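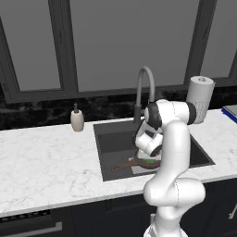 The town of Flemitz lost most of its old center in the fighting, and the return of families is planned in stages over the next years. Our office in Bruvow is responsible for the first stage, 96 apartments near the former market square, and for this work we look for a site coordinator and for residents who want to take part in planning the homes. The kitchens are a question we hear in every meeting. Some people ask for a light marble countertop with a dark sink and a large window behind it, others want the small closed kitchen they had before.

Site coordinator (full time, Flemitz)

You will follow the building works on Srour Street, where the public bath of 1952 and the school are being restored together with the apartments. You will keep the daily record, speak with the contractors and report every week to the office in Bruvow. We expect a diploma in civil engineering or architecture and experience with at least one restoration project. A driving license is necessary - there is no public bus to Flemitz yet. The contract is for two years, and housing is provided in the Drernetti guesthouse.

Call for former and future residents

We also invite 200 people who lived in Flemitz, or who are registered to move there, to join the planning talks. The talks are held in small groups of 10 persons and take one afternoon. Travel costs are paid back against tickets. Old photographs of streets, courtyards and shops are very welcome; we scan them and return them the same day. In May we held the first talks with families from the upper quarter, so this time we ask especially for people from the streets by the river.

How to apply

Please send your CV and a short letter (for the position), or your name and former or planned address (for the talks), to the Bruvow office, by mail or in person. Write on the envelope which call you answer.

Published: 6 Jun 2019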